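Wanted: people who will try to catch our grippers out

Plemasitz tests things that other companies would like you to buy. For the next round we are looking at the Predach hand-held gripper kit, sold in pairs, and we need 25 people to use it and tell us what they think of it. If you already love it from the adverts, this may not be the job for you.

The makers say anyone can pick up a pair and be recording useful handling work for robot training within five minutes. They say it is as natural as using your own fingers. They also say it pays for itself in a month, a claim we can't square with any sum we have tried. We have read the leaflet twice and still don't know who "anyone" is meant to be. Someone with small hands? Someone with a sore thumb? Someone who has been at it for three hours and wants a cup of tea?

The work is dull in places and fiddly in others. You sit or stand at a table, take a gripper in each hand, and move ordinary goods from one spot to another: bottles, tubes, packets, the sort of thing that fills a bathroom shelf. Some of it rolls. Then you do it again.

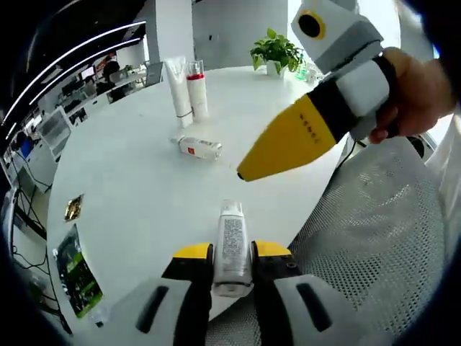

Words: Vy Đoàn
Product trials, Plemasitz
18 Jan 2021

Toiletries are a fair place to start, I think. A squeeze bottle with a flip cap is easy enough to hold upright in the fingers, and a salesman will happily show you that all day. I am more interested in the small bottle lying on its side, and in flat things like a foil packet. Those are the jobs where my own patience went during the first trial, and I'd like to know whether it was me or the kit.

What we ask of you

You would come in for five sessions, each of them half a day, on weekdays. You need to be 18 or over and able to use both hands for light work. You don't need to know anything about robots. People who have packed orders, stacked shelves, cut hair or worked in a kitchen are very welcome, as they tend to notice a bad handle quickly.

After each session you fill in a form. Please be blunt. In October we ran a trial of another firm's kit, the Grimorar, and far too many forms came back saying "fine" or "quite good". Ánh Quách, who reads every form, would rather have one cross paragraph than ten polite ticks.

What you should know first

Predach has lent us the kit. It is not paying us, and it won't see our report before it is published. Your name won't appear in it.

The grippers carry cameras, so your sessions will be recorded. Ask us what is kept and for how long before you sign, and don't sign if you dislike the answer. You may stop at any point and still be paid for the session you are in.

We can't promise that this leads to more work. Other adverts of this type talk about "joining the future". It is a short paid trial at a table.

Pay and how to apply

Pay is £25 a session, plus travel on local buses. Lunch isn't included.

Write to Ánh Quách at Plemasitz, quoting reference 1631, with a few lines on the last gadget that let you down and how. No CV, please. We reply to everybody, though it may take us a week or so.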